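Review: Noiphan pick-and-sort package with two UR arms, after most of a year on our bench

October 25, 2020
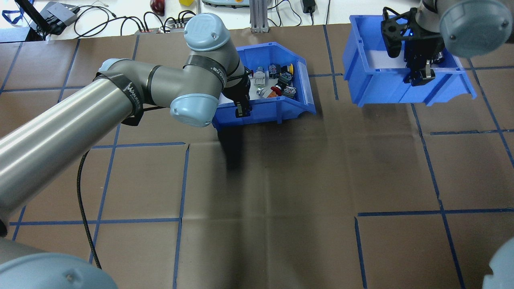
Quick background so you know where I'm coming from. Small shop, we recondition and resell control panel parts. Push buttons, e-stops, selector switches, the stuff that comes out of old panels by the boxful. I run the bench side. Did not pick this system, did not pay for it, but I've been the one standing next to it, so take this as a user review and not a buyer one.

What we bought: the Noiphan sorting package, installed by Driltine. You get the arms, two-finger grippers, the software and two days of training. Bins are extra. We already had bins.

Setup

Two days on the quote, took closer to a week. Most of that was the bench, not the arms. Everything has to be where the software thinks it is. We tried painted lines (bad idea, paint chipped), tried a printed mat from Driltine (slid), ended up with brown paper and blue tape in a grid. Cheap, works, you can redo it on a lunch break. Tape lifts at the corners after a while so keep a roll handy.

Cables are a mess. I've asked for a proper tray twice. Noiphan sells one, price is silly.

Day to day

It takes mixed parts out of a bin and moves them to another one by type. That's the job. Mushroom-head e-stops it is great at, nice big round thing to grab. Square switches fine. Long thin stuff it struggles with, and anything shiny confuses it under the window light in the afternoon. We pulled the blinds, helped a lot.

Best run so far was 437 parts in a shift with me stepping in maybe 20 times. A normal shift is less than that. A fast person beats it for the first hour, no contest. By hour six the person is rubbing their thumb and the arm isn't.

Bins: use the open-front kind, and tip them toward you a bit. With deep tubs the fingers hit the wall and you get a fault. Fault recovery is my biggest gripe. You clear it on the screen, then confirm it, then confirm it agian, then it goes home the long way before it starts over. For one dropped switch. Clitura's software (we had a trial before this) did that in one tap.

What it did to the jobs

OK this is the part people ask me about so I'll be straight. Three of us sorted by hand before. All three still here. One moved to testing full time and likes it more. One went to part time by choice, or that's how it was put, I wasn't in the room. And me, I mind the arms and do the odd parts they can't handle.

Good: my wrists. I used to go home and not be able to open a jar. Gone by spring. Also fewer mixups in the outgoing boxes, testing noticed that before I did.

Not so good: sorting was when we talked. Three people round a table with a radio, you learned who had a sick kid and which supplier was sending junk. Now it's me and the fan noise. When the arm drops something I don't know why, and with a person I could just ask. Also I used to get a feel for a bad switch just from handling it, a mushy click or whatever, and toss it. The arms don't do that. So those go on to testing and testing gets more duds than before. Management counted the sorting hours saved, did not count that. I brought it up, they did add it to the report in the end, fair enough.

Another thing, the pace. Before, if you were having a slow day you had a slow day. Now there's a number on the screen. It's the machine's number but everybody reads it like it's mine. I stuck a piece of card over it. My boss laughed and left it there, which I appreciated.

And nobody got a raise for learning it. If you're a manager reading this, sort that out BEFORE the crate shows up. People were way more nervous about not being told anything then about the arms themselves.

Training

The Driltine trainer was good, patient, stayed late one evening. The manual is not good. It's written for the person who installs it, and I needed a page on what to do when it stops with a part hanging in the gripper. Wrote my own, it's taped up by the bench. We also looked at a Hernisport course for operators but it was all online and mostly slides, skipped it.

Costs I know about

Finger pads wear out. I've been through two sets. Software support is free the first year, renewal comes up in November and I have not heard what it'll run us. Will update if I remember.

Would I want it gone? No. Roughly 80 percent of what it took off us was stuff I was glad to lose. But I'd ask for these up front:

A shorter fault reset
A cable tray included
An operator manual, printed, big type
A way to hide the counter that isn't card and tape

Pros: easy on the hands, steady, accurate on chunky parts, grippers are tough, bench layout is easy to change
Cons: slow recovery, hates shiny parts, support pricing a mystery, lonely

4 out of 5 for the arms, 3 for the software, 2 for the manual.

Edit: someone asked about noise. Arms are quiet, the fan in the control box is the loud part. You can have a radio on over it fine. I do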